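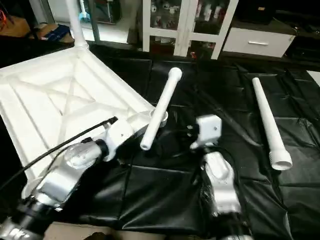 I've worked in returns at Pilidwood for 15 years, which means I have put together and taken apart more stools than most people will ever sit on. So when the robot moved in next to my bench in May, I had opinions before it had touched a single leg. I still have them, though a few have changed places.

The part I was wrong about was the speed. I figured it would tear through the pile and we'd all be gone by Friday. Well, no. It's slow! It will hold a leg by the socket and think, or whatever you want to call it, while I stand there with my hands itching to reach over and finish the job. Heledd Gwilliam, who has the bench across from mine, had to start facing the other way.

And I'll admit I don't miss the legs. Pushing plastic legs into sockets is murder on the thumbs, and mine have been bad since we took on the Dosholm contract (3000 units before Christmas, and every one of them wobbly). If a machine wants that job, it can have it.

What I do miss is harder to explain to the people upstairs. We used to work in pairs, one holding the seat and one doing the legs, and you talked the whole time. I heard about Heledd's divorce over a stack of step stools. I learned how to do my taxes that way too. Now one of us minds the robot and the other does paperwork at the far end, and by lunch I've said maybe two sentences, one of them to the robot and not a nice one.

The other thing is credit. Somebody has to teach it. For 3 weeks that was me, showing it the same stool over and over -- tipped on its side, legs off, legs on, start again. I know which sockets are tight and which way a leg wants to lean before it goes in. That's 15 years of knowing stuff, and it went into the machine for my regular hourly rate plus a $500 bonus. I took the money, and I'd take it again, but I don't think it was a fair price, and I told Catrin Ellis so in my review. She wrote it down, at least.

So my position, if anyone at Totadar or the other warehouses is about to get one of these: let it have the thumb-wrecking work, and get the training pay settled in writing before you show it anything. And ask for two people at the bench. We're still asking for ours.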